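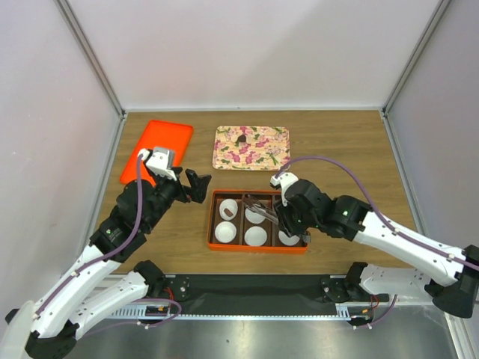 Two trays on a table, one plain orange-red and one with pink flowers.

Who gets to ask a big company questions?

Have you ever seen an advert for a company that says it "cares about the planet"? Lots of them say it. Saying it is free.

Some companies are split into tiny pieces called shares. If you buy one, you own a very small bit of the company. You are then a shareholder, and once a year you can go to a big meeting and ask the bosses a question.

Let's make up a company called Flometti. It wants to dig for gas under Wundalgate marsh, where people fish and birds nest. Families from Trutlow, the village next door, are worried about the water. So 29 of them buy one share each and go along in July.

Sounds fair, doesn't it? Look a bit closer.

Each share gets one vote. The Trutlow families have 29 votes. A bank with 1832 shares has 1832 votes. Guess who wins.

Then there are the answers. Bosses often say things like "we take this very seriously" or "we are listening". Try asking: what will you do, and by when? If the answer has no date and no promise in it, you haven't had much of an answer.

So why bother going? Well, newspapers sometimes write about the questions. Other shareholders hear them too, and a few might change their minds. It might work. It might not. Be careful of anyone who tells you it always does.

Something to try: find an advert that calls a company "green". Write down what it says the company has done, and then what it says the company hopes to do. Which list is longer?

Words to know
Share: a small piece of a company.
Board: the group of people in charge of a company.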